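## 5. Setting up your event page and bus tickets

You've got a gig, a fight night or a comedy show locked in, and now people need a way to get there. Good news: Indumden handles door tickets and bus tickets from the same page, and once you've built one you'll fly through the rest!

### 5.1 Before you start

Have these ready:

- the venue name as it's listed in the directory (the Kotness Hall and the Kotness Hall Annex are separate entries)
- your running order, even a rough one
- the pickup spot, the departure time and the number of seats on the bus

### 5.2 Build the page

1. Open **Events** and choose **New event**.
2. Type the headline act first, then the supports. Fans search by name, so spell them the way they do on their own posters.
3. Pick your venue and set the doors time. The start time fills itself in at 90 minutes later, and you can change it.
4. Add your blurb. Go big here! The first 3 lines show in the weekly listing and the rest sits behind **Read more**.
5. Choose **Save draft**.

**Note:** Drafts stay private. Anyone with the preview link can see one, though, so hold off sharing it if the lineup is still secret.

### 5.3 Add the bus

1. In your draft, open **Extras** and choose **Bus ride**.
2. Enter the pickup and drop-off points. They can be the same place, and for most pub crowds they will be.
3. Set the seats. A standard Vusmont coach is entered as 33, with the driver's seat already left out.
4. Under **Ticket includes**, tick either **Bus ride only** or **Bus ride and entry**.
5. Set the return time. Leave some slack for encores, extra rounds and the merch queue.

> **Caution:** Check step 4 twice. If you tick **Bus ride and entry** by mistake, every rider gets a door barcode, and you can't cancel those in bulk once the page is live.

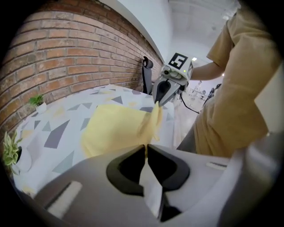

When the bus is saved, a small coach symbol shows up beside the event title. Click it to see the rider list, which updates as seats sell (very satisfying to watch on launch night).

### 5.4 Go live

1. Choose **Preview** and read the whole page on your phone.
2. Choose **Publish**. The page appears in the listing within 5 minutes.
3. Copy the short link and get it out to your crowd!

**Note:** If you use the Popescu door scanner, sync it after you publish and again just before doors. Bus tickets scan with a blue screen and entry tickets with a green one. A grey screen means the scanner hasn't synced; see section 8.2.

To change the pickup point after publishing, go to **Extras**, edit the stop and tick **Tell ticket holders**. The message goes out straight away.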